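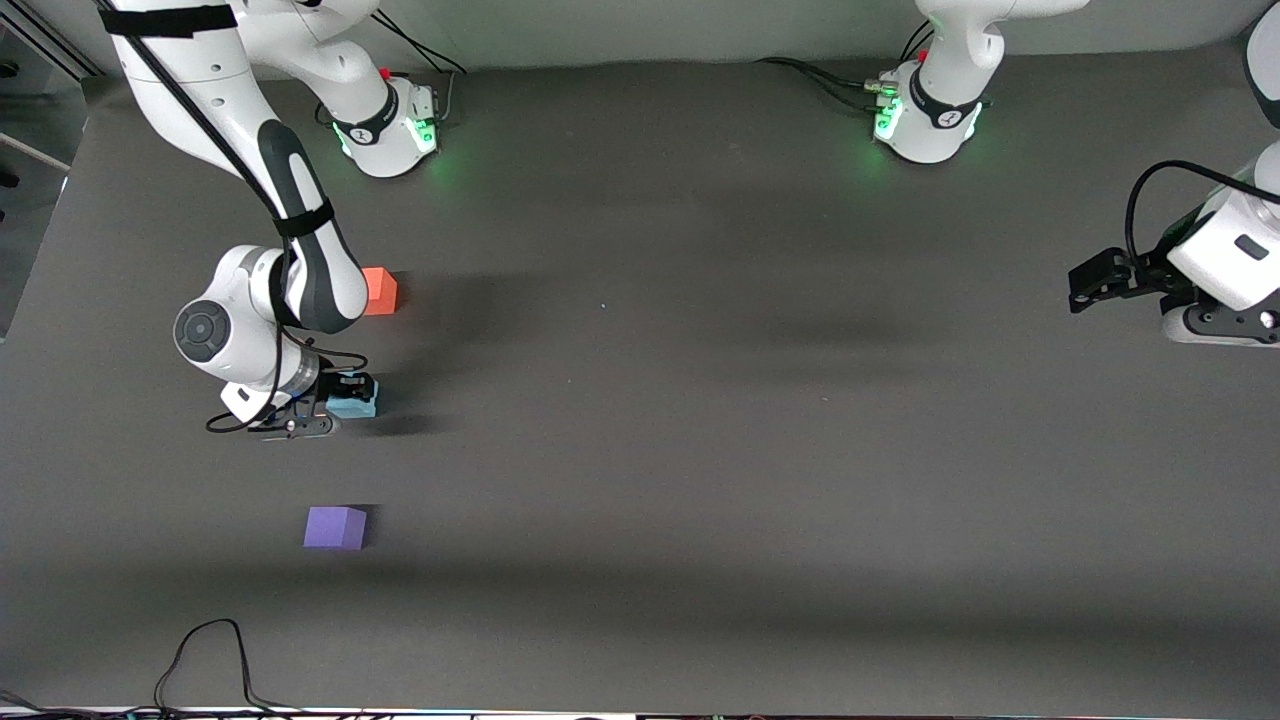
Bench surface check, Plivham – June 2026. Surface to be flat, clear of grit and free of raised marks. Cubes stay out for this check; the orange, light blue and purple ones are on the list. Comment: tiny blue speck near the centre of the grey top – wipe and recheck.

Search Plellena Search
2 min read

Edges: pass. Legs level: pass. Lighting: pass, no colour cast. Inspector: Rüdiger Eichhorn. 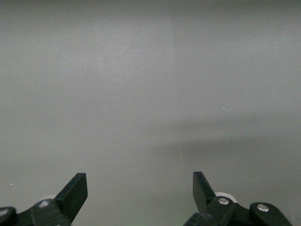 Item 70 – grey surface, close range. Two tiny bright specks.

Comment: clean with a dry cloth, no solvent. Recheck open.

Related
Bisov shelf checklist
Butt store room, floor markings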